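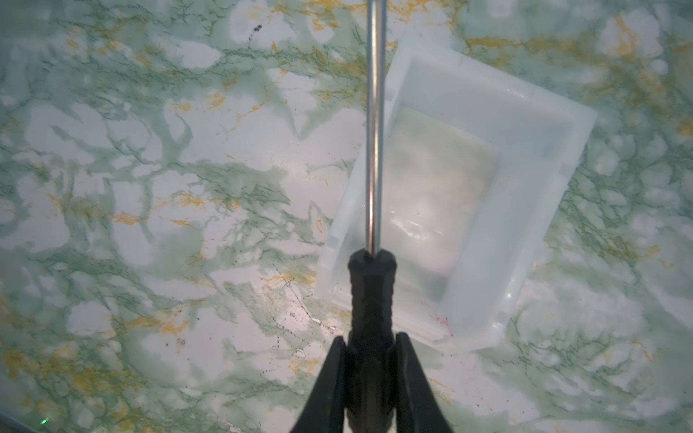 Put the screwdriver back in the tray

In the last issue I promised a short piece about how we keep the small tools, and two members wrote to me on the same evening to ask where it was. So I have now written it, and it became longer than I planned. I ask for your patience.

It began with the inventory we did in August. We have 2,433 entries on the tool list, if one counts every drill bit and every hex key as its own entry, which our list does because the person who started it was very strict. Of these we could find 1,753 on the first evening. The others were not stolen and most were not even lost. They were in coat pockets, in the drawer under the kettle, in the box marked "cables", and a surprising number were under the sofa in the reading corner. Screwdrivers were the worst group. A saw is big and people remember to bring it back. A screwdriver goes behind the ear or in the back pocket and then it goes home with you on the bus.

Žofie Malý had the idea of the trays. At her former job, in the repair room of Zelenák, every person started the work by taking one small tray, and whatever you were using had to lie in the tray when it was not in your hand. I was skeptical, I must say it. I thought it is one more object on a table that already has too many. But we tried it with a few plain white ones, and after a few weeks I changed my opinion completely.

The reason is simple and a little embarrassing. When you put a screwdriver down on a bare tabletop, your eye does not see that it is in any special place. It can roll, it can go under a piece of paper, somebody can push it with the elbow. If it lies inside four low walls, it stays there, and you can find it again without looking very much. On our patterned tabletops this is even more important. A thin silver shaft on a green and white marble pattern with yellow veins is quite difficult to see from the side. I have myself looked for a screwdriver for several minutes on such a table, with the thing in front of my nose.

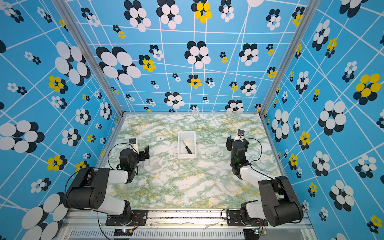

Narkcombe Tool Library and Repair Club

Some rules for the trays, as we agreed them on Friday after the open evening.

One job, one tray. If you have two jobs on the table at the same time, take two trays, and please do not stack them while there is something inside.

Lay the screwdriver diagonally if it is too long for the side of the tray. The long ones with the black handle fit this way. If the tool still sticks out, take a bigger tray from the shelf near the door.

Screws and washers may go in the same tray during the work, but they must come out before you give it back. We have found very small screws in the corners of trays that were called empty, and they scratch the plastic.

Do not write on the trays. I know it is practical to write the name of the job on the wall of the tray, but not every marker can be washed off, even the ones that promise it. Use a piece of paper tape and write on that.

Do not eat from the trays. I would prefer not to have to write this sentence.

For washing, warm water and a little dish soap is enough. The rough side of the sponge makes the plastic dull. Please dry them standing, with the open side against the wall, because when they are stacked wet they stick together and then somebody opens them with a screwdriver, and we are back at the beginning.

About the screwdrivers themselves. Several members asked which ones they should buy for home. I cannot recommend one brand for everybody, but I can say what I look at in the shop. The handle should have ridges or flat faces, so that it does not turn in a hand that is a bit oily. The shaft should be straight, which you can check by rolling it on the counter (the people in the shop are used to this). And the tip should fit the screw you have, so take one of your screws with you. A long shaft is good for reaching deep into a cabinet or a lamp. For work close to your face, for example on glasses or a clock, I would take a short one.

If you borrow a screwdriver from us and the tip comes back rounded, tell us. We are not angry. Privura is a long game, as we say here on the days of sharpening, and a tip can often be filed again. If you hang it back without saying anything, the next person will ruin a screw with it.

We have now 40 trays and 13 more are ordered. They will be on the Wodero shelf, on the left side, below the clamps. If you take one home by mistake, bring it back on any open evening and put it in the pile. You do not need to explain anything.

The second part of the inventory, the cables, will be in the next issue. Whoever has our long yellow extension cord, we would like to have it before then.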